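4.2 Ripeness words and the fruit they attach to

The most rewarding part of the corpus, for us, was the vocabulary people use for fruit that is ready to eat. We had expected a small set of words (ripe, ready, soft) with a long tail of one-off terms. The diaries gave us something far richer! Each of the 80 households kept a kitchen diary through December, and between them they filled the pages with words that dictionaries either miss or define too loosely: "giving," "sleepy," "on the turn," "rattly" for a melon with loose seeds, and the wonderful "Sunday pear," which meant a pear that should be left alone until the weekend.

Apples behaved differently from every other fruit in the diaries. Pears, peaches, and bananas drew words for a process, with a beginning and an end, and writers often noted where a piece of fruit stood along the way. Apples drew words for a state. An apple was crisp or it was mealy, and very few writers named anything in between. Color terms followed the same split. A banana "went" yellow, but an apple simply "was" red, even when its skin carried several shades (Figure 3). 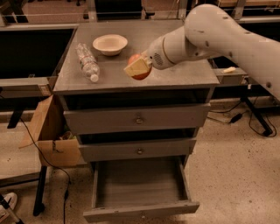 Figure 3. A red-orange apple with a lighter top and a darker red lower right side.

When we asked 12 of the diary keepers to talk through their entries, most of them reached for "red" first and only added "orangey," "streaked," or "blushed" when pressed. One keeper had written "red" beside every apple in her bowl for the whole month, then spent a happy ten minutes telling us how little they resembled one another. We find this gap between the written word and the spoken one very exciting. It suggests that a diary entry works as a label for later use, while talk leaves room for comparison.

Regional differences were smaller than we hoped. Two areas in our sample, Byun and Planton, share the word "woolly" for an apple past its best, although Byun writers also stretch it to cover tomatoes and, in a few lovely cases, bread. The tagging scheme drawn up by Si-woo Do keeps these stretched uses in a category of their own, so they can be searched without being counted as errors. We return to the bread examples in Section 5, where "woolly" turns up beside "tired" and "yesterday's."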